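Denum to Put Its Own Operating System on All New Car Displays

Denum will move its entire line of aftermarket car displays to Furel, the operating system it has been building in-house, starting with models that go on sale in December. The company had been using a licensed version of Android on its larger screens and a much simpler system on its budget units.

Furel is based on Linux and was first used on Denum's handheld navigation devices. Those products sold in small numbers, but they gave the company a chance to work on the software before bringing it to a larger part of its business. The car version has a new home screen, a redesigned music player and a settings menu that can be reached with one swipe from any app.

The first display to ship with the software will be the Ban 10, which has a 10-inch touchscreen and fits most double-size dashboard openings with an adapter. Two more models will follow in the spring, including one with a 14-inch screen that mounts in front of the dashboard on a metal bracket. All of them will support phone mirroring over a cable or a wireless connection.

Denum says the main benefit for drivers will be a faster start. The current Ban displays can take long enough to boot that the backup camera is not ready when the car is put into reverse, a complaint that comes up often in customer reviews. On Furel, the camera feed loads before anything else and comes up in 3 seconds from a cold start, according to the company. The radio and the last audio source come next, followed by maps and the rest of the apps.

The switch also means that Denum will be in charge of its own updates. Owners of current models have sometimes waited most of a year for fixes that were already available on other devices. Furel units will download updates over Wi-Fi or through a phone's hotspot, and drivers can choose to install them overnight when the car is parked. Updates can also be loaded from a USB drive for cars that are kept out of range of a network.

Apps may be the harder part. The store will open with 23 titles, most of them for music, podcasts, parking and weather. That is a small selection next to what is offered on Android, and Denum has not said which of the big streaming services have signed up. The company has released a set of developer tools and says that apps written for its handheld devices will need only minor changes to run on the larger screens.

Maps will be supplied by Wusudwood, which already provides the data for the handheld line. Map updates are included for the first three years. After that, owners will need to pay a yearly fee, which has not been announced. Maps that have already been downloaded will keep working without the subscription.

Voice control will be available at launch in English and Spanish, with French to be added later. Basic commands such as changing the station or calling a contact are handled on the display itself and do not need a data connection. Searching for an address by voice does.

People who already own a Ban display will not be able to move to Furel. Denum says the older processors lack a feature the new system relies on for its quick start. Current models will get security fixes for two more years, and the company plans to keep its phone support line open for them during that time.

Denum has not given a price for the Ban 10 but said it will cost the same as the model it replaces. Preorders will open through the company's website and at car audio shops next month.

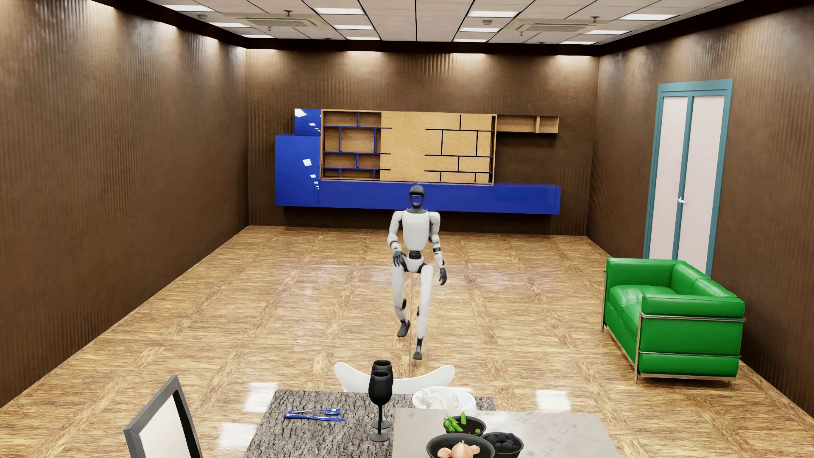
Shops that install the displays will be able to get a demo unit ahead of the launch, along with a wiring guide and a list of supported steering wheel controls. Denum says the list will be posted online before preorders begin, and that it will be updated as more vehicles are tested.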